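Themed Entertainment and Visitor Attractions
Unit 5 handout: Opening a new land inside an existing park
Instructor: Bronwyn Gilchrist
Revised 9 Mar 2026

Read this before the seminar. The case is Flestero, a regional theme park that added a video game land called Zenolico Harbor. Marwan Nimri, who worked on the guest flow plan, will take questions in the second half of the session.

Why parks add lands

A single new ride gives a park something to advertise for a season or two. A land costs much more, but it brings food, shops, shows and walk-around characters under the same name, and it gives guests a reason to stay in one part of the park for half a day. It also moves people. At Flestero the old layout pulled nearly everyone toward the lake in the first hour, and the north end stayed quiet until lunch. Putting the new land in the north was a crowd decision as much as a creative one.

The license

The game publisher, Sepp, owns the characters and the world. Flestero owns the ground, the buildings and the ride systems. In a deal of this kind the park usually pays a fee up front and then a share of merchandise and sometimes food sales. The publisher keeps approval rights over how its characters look, sound and move.

Approvals take time, and they take it in places new managers do not expect. At Flestero the ride vehicles were approved quickly. The menu went back and forth for months over the shape of a bun. When you build a schedule for the assignment, give approvals their own line and do not hide them inside design or construction.

Soft opening and grand opening

The land had a soft opening in December. It was not announced, and guests who walked up to the gate were let in while capacity lasted. Rides could close without notice. The grand opening came after that, with press, a ceremony and a published schedule.

A soft opening lets staff practice with real guests. It shows where lines form, which signs are ignored and how long a family takes to order lunch. It also carries a risk. Guests post what they see, so the first public pictures of a land may show a closed ride and a temporary fence.

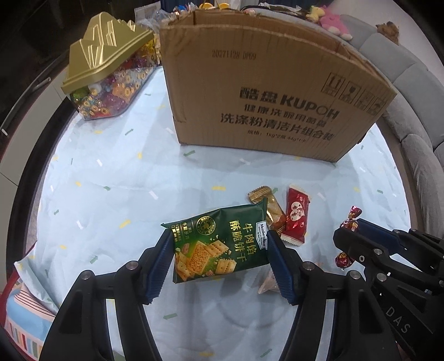
What is the difference between a soft opening and a preview day?

A preview day is by invitation or ticket, for a known group such as employees' families or annual pass holders. A soft opening is for whoever is in the park at the time, and the park makes no promise that the land will be open at all.

Controlling entry

Flestero set the comfortable capacity of Zenolico Harbor at 1662 guests. This figure covers paths, shops, the restaurant and the lines, and it is lower than the legal limit for the site. Once the count reached that level, entry switched to timed tickets handed out through the park app, which was built by a contractor called Enum.

Each ticket gave a one-hour window to enter. There was no time limit on leaving. This is the common arrangement, and it has a known weak point: if guests stay longer than planned, the later windows have to shrink. In the first weeks guests stayed well past the planning figure, mainly because of the wristband game, which sends players back and forth across the land looking for hidden panels.

The team made two changes. Windows after lunch were cut to 400 tickets each, and a second exit was opened beside the restaurant — the original plan had one path for both directions, and strollers were backing up at the bridge.

Guests without smartphones could get a paper ticket at the service desk. Keep a provision like this in your own plans.

Communication before opening

The website for the land went up before the opening date was fixed. It had a map, ride descriptions and height requirements, but no prices for the wristbands. Guest services took more calls about that one missing item than about the rides. Put prices up as soon as they are settled, and if they are not settled, say so on the page.

Terms to know

Capacity: the number of guests an area can hold. State whether you mean legal or comfortable capacity.

Throughput: guests per hour through a ride, entrance or counter.

Dwell time: how long a guest stays in an area.

Downtime: the period when a ride is closed during operating hours, planned or otherwise.

Assignment

Write an entry plan for a new land in a park you have visited. Include a map, a comfortable capacity with your working shown, and a plan for what staff will do when the main ride goes down at midday. Groups of 3 are allowed. Cite any figures you take from park websites or trade magazines, and mark your own estimates as estimates.

Bring a draft map to the next seminar. Pencil is fine.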